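The Cable Always Loses: Keeping a Picking Cell Alive at Curnside
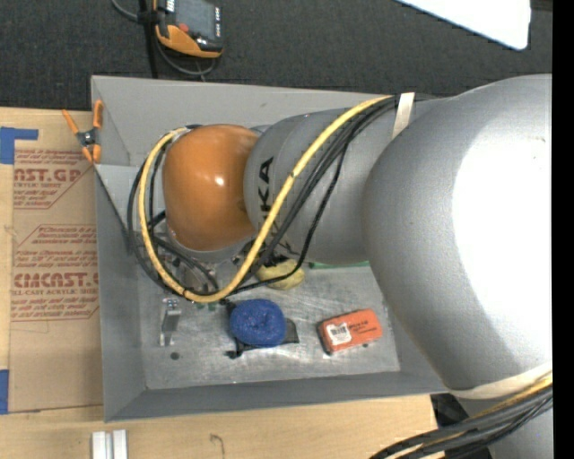

The KUKA arm over the gray bin at Curnside, with its cables strapped along the outside.

Colleen Dufour has opinions about straps. She has looked after the bin-picking cell at Curnside for three years, and when I asked her what the job mostly consists of, she thought I was going to be disappointed.

"People want to hear about the software," she said. "I have a drawer of straps. I could talk to you about the drawer."

We talked about the drawer. The arm came with a tidy internal life, all its own wiring tucked away where it belongs. Everything Curnside added afterward runs on the outside: the yellow cable, the black ones, whatever the gripper needed that month. They follow the arm through every twist it makes, and the arm has never once asked how they feel about it.

"Joint six is where they go to die," Dufour said. "The wrist turns, the loop tightens, and you get a fault that looks exactly like a bad sensor. I replaced two perfectly good sensors before I learned that. They're still on my shelf. I feel bad for them."

Her rule now is to strap high on the arm, leave the loop at the wrist bigger than looks respectable, and then run the arm slowly through its worst poses while she stands there with the pendant. She watches the cable and ignores the gripper. If anything pulls straight, the strap comes off and she starts again. Her record is an entire afternoon in February for one strap.

Visitors, she has noticed, want the loops made neater. "A man from Dranden asked me if it was finished. I said it had been finished since the fall."

Keegan Chan, who writes the picking routines, is responsible for what goes in the bin, and therefore, in Dufour's view, for most of her troubles. He likes a mix of shapes and surfaces: something rough and round, a box with a label, a metal bracket standing lengthwise on the bottom where no sensible person would want to grab it.

"The bracket is fair," Chan said when I found him. "Customers have brackets."

"The bracket is why the floor of the bin is scratched," Dufour said from across the room.

The scratches matter to her more than you might expect. Every 300 picks she checks where the arm believes the floor is, and where the floor really is, and whether the two have drifted apart. The bin itself is supposed to stay put. She will not discuss the week when it didn't, beyond saying that it slid less than the width of a pencil and cost them almost 100 picks.

The maintenance log is a program called Skostel, which sends her a reminder to inspect the cables every 30 days. She does it every morning, before the coffee is ready, by running a thumb along the jackets with the drives off. She feels for flat spots and for anything gritty under the straps. Skostel has no field for thumbs, so she types "OK" and moves on.

I asked whether she would ever route the whole bundle properly, with the brackets and the sleeve the catalog sells.

"I have the quote," she said. "Jeon sent it over. It's a very nice sleeve." She pulled the drawer open, picked out a strap, and held it against the light to look for fraying. "Keegan wants to change the gripper again, so we'll see."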